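Home | Tables | Shelving | Gallery | Visits | Contact

Tabletops: the pale one
By Caoimhe McGrath
August 2019

Genon makes tables and benches to order. This page is for people who have asked what a pale top looks like at close range, since the pictures on the main Tables page were taken from across the room and don't show much grain. Both were taken at the same table. 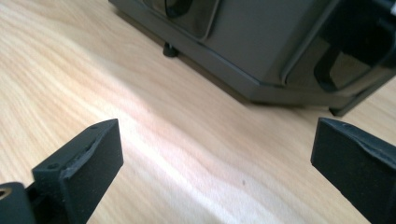
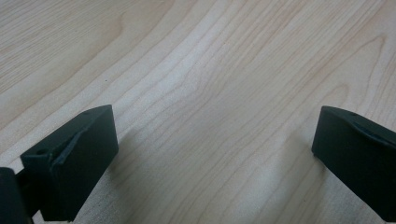
Pale wood tabletop, two views. Grain lines run diagonally in both.

Notes on the top

Color. The first picture has a bright band of light across the wood, and the grain in it goes nearly white. The second is lit more evenly and is the better guide to color, although it still looks a little milky toward the upper middle. If you are matching a floor or a cabinet, don't do it from a screen. Ask for a sample block and look at it at home in the morning and again under your lamps.

Grain. The second picture has the arched pattern people call cathedral grain, near the middle, with long curved lines to the right of it. Every top comes out differently. We can note a preference for straight or arched grain on the order, but we can't promise a particular pattern. A customer in February wanted two desks that matched exactly and we had to turn that down.

Finish. Matte is what we suggest for a pale top. A gloss finish can be had on request and costs more. It shows scratches sooner, and most people who have asked for it wanted it for a side table or a hall table that gets little use.

Marks. Small dark specks and pores are normal in pale wood. We leave them alone. Larger knots are kept to the underside where the layout allows.

Care. Wipe with a damp cloth, then a dry one. No bleach, no scouring pads. Use a mat under hot dishes. Pale wood changes color over the years, so move bowls and lamps from time to time or you will get rings where they stood. Ink should be dealt with the same day.

Sizes. Desk tops, kitchen tops and workbench tops are listed on the Tables page under Grakeck (square edge) and Skukodon (rounded edge). The wood and finish options are the same for both. Sample blocks are sent by mail, and we ask for them back within 17 days. Quote item 351 when you write.

Comments

Peadar Mac Giolla
We have the rounded edge in the kitchen. The color went a bit warmer over the first year, mostly at the window end. Doesn't bother us. I would say get the sample block, ours looked different at night.

R.T.
Is the arched grain extra?

Caoimhe McGrath
No, same price. Put it in the notes box when you order.

deskhunter
Can you do a top without legs? I have a frame from Mac Suibhne that I'd like to keep.

Caoimhe McGrath
Yes. Send the outside measurements of the frame and where the screw holes are.

M. in the valley
Second picture is a lot more use to me than the first, thanks. Will the matte finish take a clamp-on lamp without denting?

Caoimhe McGrath
Put a piece of felt or cork under the clamp and don't overtighten it.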